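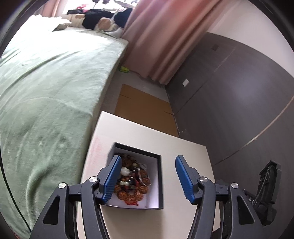

A parallel-linkage gripper can fail without stopping. The fault that Wistix traced in June began in one pivot joint of its hand-held collection tool, where a screw had backed out far enough to let the finger pad tilt under load. The pads still opened and closed on command, and the width reading stayed within limits. Small tangled goods exposed the problem first. A box of beaded bracelets and strings, with glossy cream-colored beads lying against black ones and a red tassel or knotted cord near the front wall, offers very little flat surface to a ribbed blue pad. A pad that tilts there closes on a strand at its tip, where the pad is smooth, and the strand slides.

Bushra Sandhu, who maintains the tools at the company's Saavedra site, had been logging slips as operator error. "The log asks for a cause and gives you a short menu," she said. "Joint play was not on the menu."

The review covered 1,580 recorded grasps from 5 tools. Two of the tools showed play at the joint beside the pad. In both, the recorded width at contact was larger than the true gap at the fingertips, and the error grew with grip force. Software trained on those recordings learned to stop closing too early. When it was loaded onto a fixed arm at Pisatau, the arm lifted strings of beads partway and dropped them.

Nothing broke and no one was hurt, but the drop test was halted after four runs. Remigiusz Kwiatkowski, who ran it, objected less to the drops than to the status screen, which reported a secure hold each time — the check compared finger width with expected width, and both numbers came from the same bad source.

The repair is plain. Pivot screws are now set with thread locker and marked with a paint line across the head and plate. Before each session the operator closes the pads on a steel gauge block, once at the ribs and once at the tips, and the two readings must agree. A tool that fails is tagged and pulled.

The recordings are harder to fix. Telma Olivares has proposed correcting the widths from video, using the visible angle between pad and link. Sandhu wants the affected sessions deleted. For now they are held out of training, and the Pisatau arm is running on the earlier version.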